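Section 6. Bench setup and first pick

Halstead shared workshop, arm bench build notes. Last edit 21 April 2024. Tatsuya wrote sections 1 to 5, this one is Kohei Tamura, typed fast, fix what you find.

Before you start you need: base plate bolted and torqued (section 3), controller box wired (section 4), Pirnum software on the bench laptop, and the sim scene loaded. Do every step in the sim first. Then the real bench. Same order, same numbers.

6.1 Power and home

1. E-stop in. Pressed, not just near you.
2. Main switch on the controller. Wait for the fan to settle.
3. Open Pirnum, pick the bench profile. If it asks for a gripper type choose "parallel, two finger".
4. Twist the E-stop out. Brakes will click. Normal.
5. Press Home and hold. Let go and it stops.
6. When the joint readouts go green, save the pose as HOME_A.

CAUTION: Hands off the table during step 5. The elbow swings wider than you think. Anything taller than a coffee mug on the base side gets moved first.

NOTE: If homing quits halfway with a joint 3 error, cycle power once. Once only. If it comes back, go to section 4 and reseat the connector on the lowest link.

6.2 Laying out the table

Old way was clear everything, place one part, test, clear again. Takes forever. We lay the whole practice set out at once now and teach the hover poses in one go.

7. Wipe the top. Sawdust under a part throws off the pick height.
8. Parts go on the half away from the base. Leave the base side bare, the arm needs it for folding back.
9. Tray in the center, peg block behind it. Do not push the tray up against the block, fingers need to get down between.
10. Small hardware last. Screws, nut, washer. Spread them out, no piles.
11. Jog to the hover pose, fingers open, and save as HOVER_A.

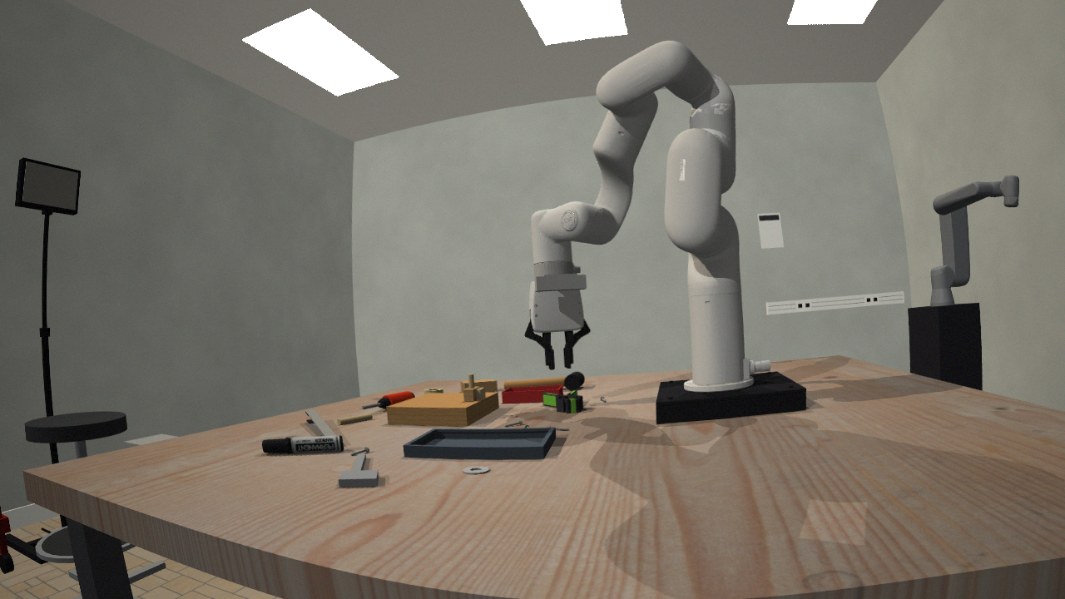 Hover height is the setting people get wrong most. Too low and the first sideways move drags a fingertip through something. Set it off the tallest thing you plan to cross, then add clearance, and remember that stacked stuff counts as one tall thing: with the rolling pin or dowel sitting on the red box, it's the top of that you clear, plus whatever the pegs add on the block. Low things like the try square and the marker don't matter for height but they do matter for the approach angle, so come straight down on them.

12. Set clearance in the Motion tab. Type it, don't use the slider, the slider jumps.
13. Run HOVER_A to HOME_A and back 3 times at low speed. Watch the elbow, not the fingers.
14. Check the joint 6 limit. Ours is set to 144 degrees each way. Leave it alone, the cable loop is cut for that.

NOTE: Pirnum saves poses per profile. If your poses vanish you're in the wrong profile, they're not gone. Look in the drop-down before you reteach evrything.

6.3 Gripper open, close, force

Default speeds on the Bouvier gripper driver are too hot for small parts. Change them.

15. Gripper tab, set close speed to slow.
16. Set the close timeout to 2000 ms. Shorter and it calls a fault before the fingers reach a narrow part.
17. Force at the lowest notch that holds. Start from the bottom, go up one notch at a time.
18. Close on nothing first. Both fingers should meet on the centerline. If one gets there early, redo the finger zero in section 5.
19. Open all the way. Save as OPEN_A.

CAUTION: Never test force with a finger. Yes it has been tried.

6.4 First pick

Use a cube. Flat sides, forgiving, easy to spot from overhead. Pegs and screws come later, in section 7.

20. Put the cube on bare table with room on every side.
21. Run to HOVER_A, then jog over until the fingers straddle it.
22. Down in small steps. Stop when the pads cover the sides of the cube, tips clear of the table.
23. Close. Look at the pads from above. The cube should be square between them, one flat pad on each side.
24. Save as PICK_A. Lift straight up. No sideways motion till you're at hover height.
25. Go back down, open, lift away. Cube should stay where you left it.

If the cube twists on closing, wrist is off. Rotate joint 6 a hair and try again. If it slips on the lift, one more notch of force, or wipe the pads. If it tips over on release you opened too high.

Green cube is the one to use if you plan on running the Bollel color finder later. On our tabletop the light wood and the green separate fine. What throws it is shadow, so do the color sampling with the gripper in place over the part, same as it will be in the run.

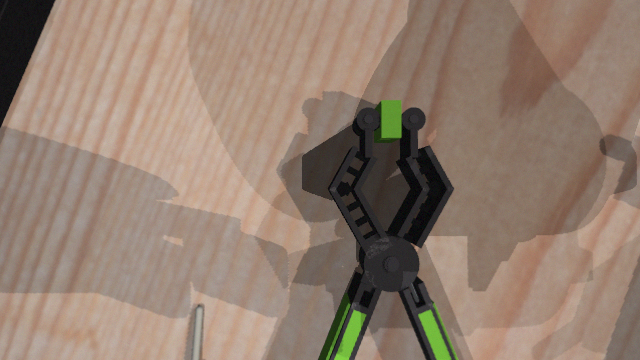
Tatsuya Fujimoto wants it added that step 23 shouldn't be judged from the overhead view alone. He says a cube can look perfectly square from above and still be pinched low, and that he lost most of an evening in November chasing a slip that was only a bad pick height. Check from the side too, he says, eye level with the table, before you save PICK_A.

Fair. So do that between 23 and 24. I'll renumber when I get a minute.

6.5 Before you leave the bench

26. Open the fingers, nothing held.
27. Run to HOME_A.
28. E-stop in, then main switch off. In that order, or the brakes slam.
29. Export the profile to the shared folder. Name it with your initials.
30. Small hardware back in teh bin. Tray stays out.

NOTE: Section 7 (peg insertion) assumes HOME_A, HOVER_A, OPEN_A and PICK_A all exist under exactly those names. The script reads them by name and stops at the first one missing.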